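Zaltcombe Bench Automation
Progress report to the Flollumport Fund
Period ending June 2023
Prepared by Žydrūnas Jõgi

Scope of this period

Work in this period covered the set-up and upkeep of the two-arm folding cell, known in the proposal as the Tideck cell. No new tasks were added. The fund agreed at the last review that the cell should be made dependable on one garment type before trousers or towels were attempted, and all the hours charged to this budget line went on that aim.

The main items were re-zeroing of both arms, replacement of worn servo parts, changes to the cable runs, a fixed method for checking the wrist cameras, and the writing of a maintenance log which someone other than the author can follow. The first four are finished. The log is in use but incomplete.

Mechanical condition

At the start of the period the left arm had noticeable play at the elbow. The arm could be moved by hand with the servo powered and holding, and the gripper tip wandered by several millimetres at full reach. The cause was a horn screw that had worked loose and worn its seat in the printed link. The link was reprinted, the horn replaced and the screw refitted with a low-strength thread lock. The same joint on the right arm was opened as a precaution and found sound.

The shoulder servo on the right arm was replaced. It had been tripping its overload limit late in long runs, always with the arm held out low over the table. The replacement has completed 75 hours without a trip. The old unit has been kept for its gears and case – the motor itself is not worth saving.

The finger tips remain a wearing part. They lose their edge against the tabletop, and once rounded they slide over a single layer of cotton instead of getting under it. They are now changed every 30 hours of running time, whether or not they look worn. A set takes a few minutes to fit, but the grippers must be re-zeroed afterwards, as the closed position shifts slightly with each new pair. In the first weeks this step was missed twice, and both times the gripper stalled against itself on the first close.

Cabling

Two faults earlier in the year were traced to servo leads pulled tight at the end of a joint's travel. The leads had been tied close to the links, which looked neat and left no slack at the wrist. All ties between moving joints have been removed, and the leads now run in open loops over the links, held only at the servo housings. The loops must be long enough for full travel and short enough to stay clear of the garment. Length was set by driving each joint slowly to both limits and watching the lead.

One connector on the left arm was found half seated after this work. It caused an intermittent loss of the gripper servo on the bus and cost most of a working day. The log now calls for each connector to be pushed home by thumb before power is applied.

Cameras

Each arm carries a camera near the gripper. The mounts had been adjusted by eye, and any knock changed what the controller was given without raising an error. The agreed method is now as follows. The arms are sent to the rest position, a printed target is laid on the table at its marked place, and the view from each wrist is compared with a stored one. If the target's corners fall outside the allowed band, the mount is reset and both screws are marked with paint.

The check is done at the start of each session and after any contact between arm and table. It has found a shifted mount on several occasions, and on each of them folding quality had already begun to drop.

Test garment

All acceptance runs use collared shirts, folded lengthwise into a narrow strip with the sleeves brought inward. The collar is the hardest part to deal with, as it is stiffer than the body and tends to stand up. No attempt is made at present to press it flat. 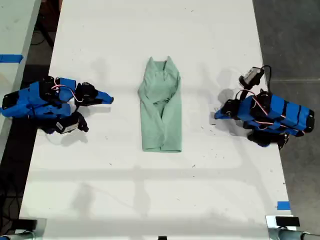 Grīnberga replied to the draft of this report that the collar ought to be dealt with sooner than planned, on the grounds that a raised collar will upset any stack made later, and asked whether the fault lay with the grippers or with the order of the folds. The reply went on to ask that the tip changes be costed separately, so that the fund can see what an hour of running time costs in parts.

On the first point, the author's view is that the order of folds is the more likely cause. The grippers can reach the collar, but the present sequence leaves it until the body is folded, by which time there is little flat cloth beside it to work against. A changed sequence will be tried once the log is complete. On the second point, parts costs will be split out from the next claim onwards.

Results

The acceptance test was run after all repairs were finished. Of the folds attempted, 93 per cent met the agreed standard for outline and overlap, with no manual help once the shirt had been placed. The standard does not cover the collar. Failures fell into two groups: missed picks at the sleeve, and cases where the lower hem was dragged out of square on the last fold. The second group was more common towards the end of a tip set's life, which suggests the change interval may need to come down.

Outstanding items

The log lacks a section on servo replacement, including the setting of bus addresses. Until it is written, only the author can carry out that job, and this remains the main risk to running time.

Spare stock stands at one servo of each size and two full sets of finger tips. An order for more tips has been placed. The reprinted elbow link has no spare at all; one will be printed for each arm.

The tabletop needs a regular wipe-down to be written into the log. Marks and grit on the surface speed up tip wear, and cleaning has so far been left to whoever is at the bench.

Next period

Work up to the end of August will cover the servo section of the log, the collar sequence, and a repeat of the acceptance test with the tips changed at a shorter interval. No change to the budget is requested. The claim for the present period, with receipts for the shoulder servo and the printed parts, is attached separately.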